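Chapter 8
Plates, Racks and the Art of Putting Away

Open any cupboard and look at how the plates are kept. Flat in a pile? Upright in a row? It seems a small choice, yet it changes how easily you can reach the one you want, how much shelf you use and how often a rim gets chipped. This chapter is all about that choice, and there is a surprising amount to enjoy in it!

We begin with colour. A mixed set is a gift to anyone learning to sort, as each rim shows its own thin band when the plates lean one behind another.

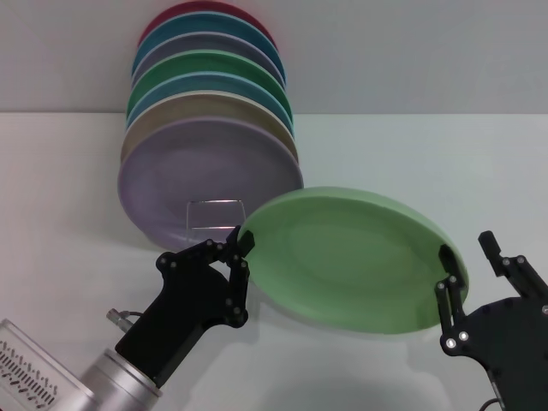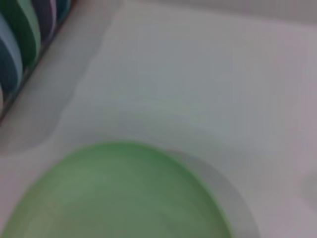 Fig. 8.1 Top: plates standing upright, with a light green plate held in front. Bottom: a green curved edge at close range.

By the end of the chapter you should be able to plan a rack for a small kitchen and explain why a leaning plate needs support at its base. You will also meet the Monham dresser, with its 12 grooved shelves, and try your hand at the Feditz layout exercise. Keep a pencil and a ruler nearby, and borrow a few plates from home if you can.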